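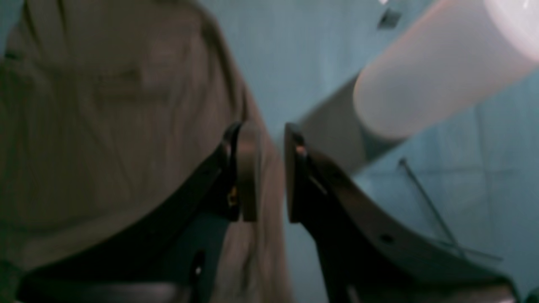 Does the gripper need its fingertips re-zeroed every time the power goes off?

Only if somebody has moved the fingers by hand while it was off. Otherwise the stored value holds, and at the moment that value is 3,548 for fully closed.

Tuesday, evening, shared bench. I promised Funmilayo I would write this down properly, as last time I left a sticky note and it went out with the sweepings (sorry again!). I started with the old Holberg supply and spent far too long wondering why the fingers crept shut, when all I had to do was turn the holding current down from 60 percent to 40. It's much calmer now, and the motor doesn't sing the way it did - I rather miss the singing, to be fair.

Rogério thinks we should try softer pads before we go any further with cloth, and he may well be right. He has some Trokine sheet left over from his December project and says we're welcome to it. I'd like to keep the present pads on for 2 more sessions first so we have something to compare against.

Still to do: tidy the cable at the wrist, ask Seo-ah where the small hex keys went, and copy the settings file onto the shop computer. The version on my laptop is the good one, so please don't load the older one from the shelf drive, even if it looks newer.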